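Home | Local | Food | Weekend | Events | Contact

Small cakes, big turnout at the Larker Street cake day

Sat 29 July

I went down to Larker Street this morning for a quick look and a coffee, and I came home three hours later with frosting on my sleeve and a flyer for a decorating class I've already signed up for. The Plikmont cake day is only in its second year, but it has really grown – the organizers were hoping for 100 visitors and had passed 400 before lunch!

It's a simple setup. Bakers take a table, bring their little cakes and talk to whoever stops. Entry is free, slices are $4, and the money goes toward a new oven for the teaching kitchen on Benítez Avenue. They had raised 3,000 dollars by the time I left, and people were still lining up (the lemon ones went first, so I can't tell you a thing about them).

My favorite corner was the one for finishing touches, with a bright yellow work surface on a white table and a card that says "Handmade" in black letters. I'm a sucker for a nice card on a cake.

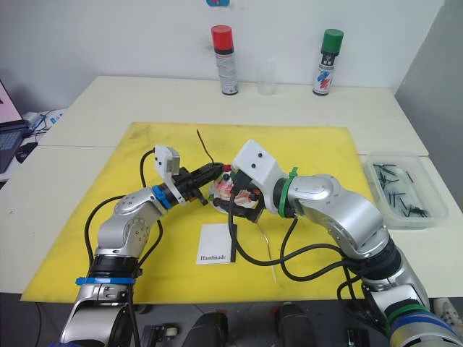
Candles, cream and chocolate balls

The cake I kept going back to was a small layered one in pink and white, with the frosting dripping down the sides. On top it had a red wedge, green leafy bits, little dollops of white cream and dark chocolate balls, and there was more chocolate on the rim of the plate. I like a baker who decorates the plate too. The candles were the thin brown kind, one taller than the other and neither of them straight, and I liked it all the better for that.
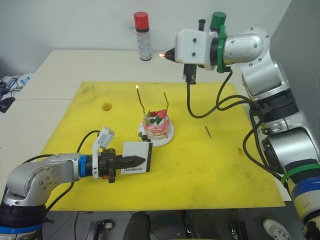 Photo: Plikmont Weekend / reader picture

Thảo Phùng, who runs the Asel baking club and was pouring coffee when I met her, told me the small cakes are harder than the big ones. "You have no room to hide a mistake," she said. "With a big cake you just add another flower." She started the club in June of last year with her sister and a borrowed mixer, and now there's a waiting list for the Tuesday group.

I asked her what beginners should buy first and she didn't say a mixer or a fancy pan. She said a good turntable, a small offset spatula and a few piping tips, and then plenty of practice on parchment paper before you go anywhere near a cake.

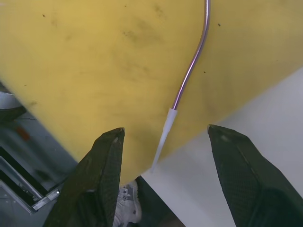 She also said to chill the layers before you frost them, which I have never once done, and that explains a few birthdays at my house. The club meets again next week and new people can come and watch for free. Bring an apron and a box, in case there are leftovers to take home.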